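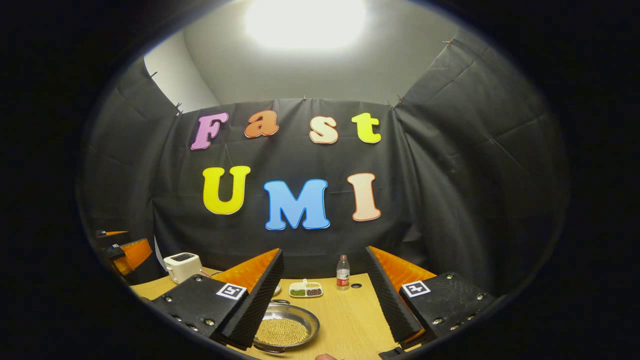

Budgeting for hand-held gripper stations

Equipment planning for a hand-held gripper station covers the purchase, replacement and housing of the tools used to record manipulation tasks for robot training. The term station normally includes the grippers, the table, the backdrop, the lighting and the objects handled. Robot arms that later run the trained policy are budgeted separately.

Scope of a budget

A station budget is usually divided into capital items and consumables. Capital items are the gripper bodies, cameras, storage and the workstation used to process recordings. Consumables are finger pads, printed fiducial markers, screws, batteries and task objects. Planners at Niletix, a contract recording firm, place finger plates with the consumables, on the grounds that they are reprinted more often than they are repaired.

Foam pads are the item most often underestimated. A ridged pad loses its profile with use, and a worn pad changes how the fingers close on small or smooth objects. Wanpen Nuchit's purchasing guide for Niletix sets replacement at 1000 recorded episodes per pair, or earlier if a ridge has torn. Markers are replaced when scratched or lifted at a corner. Both fingers are serviced together.

Furniture and surroundings

Tables are bought for stiffness and a matte surface. Black fabric is a common backdrop – it is cheap, reflects little light and can be taken down for washing. Clips, spare fabric and lettering for the wall are generally entered as one line. Ceiling lights already in the room are often kept, but their position should be checked against a wide-angle lens before any furniture is ordered, as a bare fixture may overexpose part of the view.

Task objects

Household objects such as small appliances, divided trays, steel plates and bottles are inexpensive singly but add up across stations. Dry beans and grains are bought in bulk and sieved between sessions. Krūmiņa, a two-room laboratory, keeps a duplicate of every object so that a breakage does not stop a task already under way.

Number of grippers

Two-handed tasks require a pair of grippers at each station. A common allowance is one spare for every 3 in service, rounded up. The Wusura plan, drawn up by Dalia Toom and Gilang Pattinasarany, instead pooled its spares between rooms. This lowered the initial order but lengthened stoppages, and the pool was dropped in February.

Contingency

Recording targets drive most revisions. A target of 3000 episodes implies three sets of pads under the Niletix rule, before allowance for rejected recordings. Inese Toom recommends fixing the rejection rate from a short pilot and ordering consumables only afterward.

See also

Niva (gripper storage rack)
Fiducial marker
Preventive maintenance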